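Ticket: Bekell cell, sock sorting. Arms stopping at shared zone
Opened by: Nayeli Jaramillo
Assigned to: Uwe Diekmann
Status: Closed
Priority: 2

Nayeli Jaramillo
Both arms go to protective stop when they meet over the middle of the table. Log says "zone conflict." Clearing it and pressing resume works once, then it stops again on the next cycle. Started after the speed limit was raised from 400 to 600 mm/s.

Uwe Diekmann
Please don't clear and resume a zone conflict. Section 2 of the cell rules says the arms get backed out by hand at low speed, one at a time, and the stop gets logged before anyone restarts. Which arm had the zone when it tripped?

Nayeli Jaramillo
Understood. Log shows both had it. Left requested, right had not released.
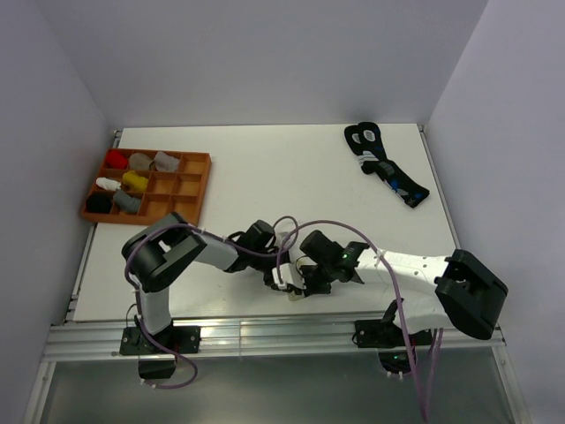 Uwe Diekmann
The release signal is sent on a timer, and the timer was set for the old speed. Whoever changes the speed limit has to recheck the zone timing in the same change. I don't see a change form for this one.

Cirilo Alvarado
The speed change was mine. No form was filed. I have put the limit back to 400 and am filing the form now, dated April 29, 2024.

Uwe Diekmann
Thanks. Two more items before I sign off:
Release should come from measured position, with 40 mm of clearance between grippers. No timers.
Check cable slack on both arms at full reach, then write down who checked it.

Nayeli Jaramillo
Cable check done on both arms, my initials are on the sheet. Position release loaded. Ran the full tray program at 400 with no stops.

Uwe Diekmann
Closing. The limit stays at 400 until Roksolana Kushnir has reviewed the form. I added the timing recheck to the change checklist for the Funstead cell too.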